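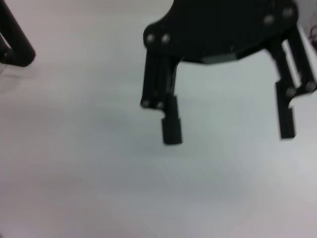

Do you need to pull the gripper off the arm to fit new fingertip pads? You can leave it bolted on, and I'd recommend it, as the wrist bolts are a pain to line up again.

I've had the Cinis two-finger kit from Starotmont going in my garage since May, mostly sorting hardware into bins, and I've now swapped the pads 3 times. The booklet that comes with it is pretty thin on this job, so this is how I do it.

What you'll want handy: the hex key from the kit, a tray for the bolts, a soft cloth and a strip of masking tape.

Open the fingers all the way from the control panel first, then hit the stop and cut the power at the wall. Don't trust the software pause! Mine once closed on my thumb in pause mode, and while it's not a strong gripper, I said a few words the neighbours probably heard.

Now look at where each pad meets its linkage. Each joint has two bolts showing. Do one finger at a time, so you've always got the other one as a reference for which way the pad faces. Crack both bolts loose before you take either one out, and keep a hand under the pad. I lay the tape sticky side up on the bench and park the bolts on it (the tray works too, but mine gets bumped).

Wipe the joint, seat the new pad and run both bolts in finger tight. Then go back and forth between them, a bit at a time, until they're snug. Over-tightening makes the joint stiff and the finger starts lagging behind its mate – I learned that on the first swap and spent an evening blaming the motor.

Power up, clear the bench and run 50 open-and-close cycles with nothing in the grip. Check that the tips sit at the same height. If one's a touch low, loosen, nudge and snug it again.

As for the kit itself, I'm happy with it. My first set of pads lasted almost 700 picks before small washers began slipping, and the Vukby spares I bought next have held up about the same for less money. Just check the bolt length on those before you start.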